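Folding on the bed, one sweater at a time

Jana Nolte folds her laundry on the bed. She has a table that would do, but it is in the kitchen and it is usually covered with mail.

"The bed is the right height for me," she says. "And if the clothes are on it, I have to finish before I can sleep."

Nolte runs the alterations counter at Grostus, a small clothing repair shop in Iltby. The shop took in 3,484 pieces last year, and 259 of them were sweaters and cardigans. Many came in with stretched shoulders.

"That's hangers," she says. "People hang up a heavy knit in the fall and by February it has points on it. Knits should be folded."

Her own method is short. She lays the sweater face down, brings the sides in, puts the sleeves flat along the back and folds up from the hem. She does not press down on it. Ribbed knits get one fold fewer – they are thick already and the ribs keep a crease.

She also likes a quilt or a blanket underneath. On a smooth sheet, she says, the bottom layer slides away while you are still working on the top one.

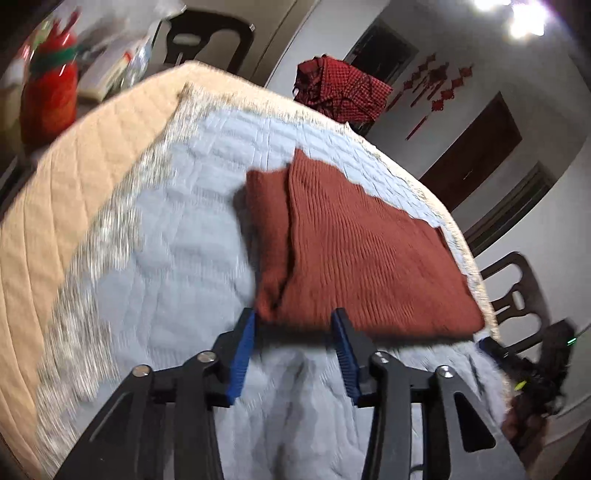

Where the pile goes next

The folded knits go on a low shelf, heavy ones at the bottom. Nolte used to stack them ten high and stopped when the whole pile kept falling over.

"Five is enough. If you have more than five on a shelf, get another shelf."

Her coworker Finn Buschmann rolls his sweaters and keeps them in a drawer. Nolte has no objection.

"Rolled is fine," she says. "I just don't want to see them on my counter in March with the shoulders pulled out."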